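I have been putting off writing about the water heater rebate for three weeks, mostly because I thought everybody on my side of town already knew. Then I got asked about it twice in the same line at the post office, so okay, let's do it!

The Grondex building on Hirner Street is taking sign-ups again, starting this Friday at 10 in the morning. If you own your place and your heater is more than ten years old, you can get 25 percent of the cost of a new one back, up to 1000 dollars. Renters can't apply themselves (I asked, and then I asked again), but your landlord can, and there's a one-page letter at the front desk you can hand them.

I went over on my lunch break to talk to Margarida Meireles, who runs the desk. She had a stack of forms a foot high and a phone that kept ringing, and she was still nicer to me than I would have been. Last round, 62 households got a check. She was hoping for more, and she thinks a lot of people gave up at the part where you need the serial number.

"It's on the sticker," she told me. "Take a flashlight and a picture on your phone. Don't try to copy it down by hand, the eights look like Bs."

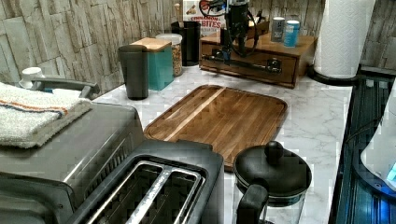

Counter space, with a cutting board and a toaster oven.

My own heater is in a closet behind the winter coats, and the sticker faces the wall, of course. I ended up holding my phone back there and taking pictures blind until one came out. It took me most of an evening, and I found a glove I'd been missing since last year, so I can't complain too much.

Pylyp Lytvynenko has been putting in heaters here since before I moved to town, and I called him up to ask what a regular person should expect to pay. He wouldn't give me a number over the phone! He did say that the tank is the cheap part and the venting is where people get surprised, especially in the older houses up by Tavares Park. Get the installer to look at the vent before you sign anything. He also said he's booked well into May already, so if you want it done before summer you should probably call somebody this week.
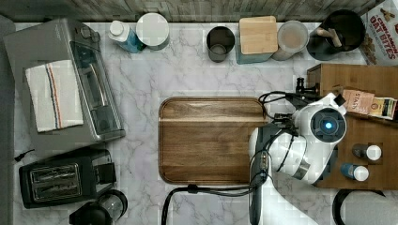

Page 10

One more thing about the paperwork. You need the receipt from the installer with the date on it, and it has to be from after you were approved. Two people on my block bought theirs first and applied second, and they didn't get a dime. Margarida says she hates making those calls and she makes them every round.

The money is first come, first served, and last time it ran out before the month did. The desk closes at four, and you can park in the lot behind the building (the side entrance is the one with the ramp). Bring a photo ID and something with your address on it, like a gas bill. They won't take a copy on your phone for that part, even though they want the serial number that way. I did ask why and got a shrug.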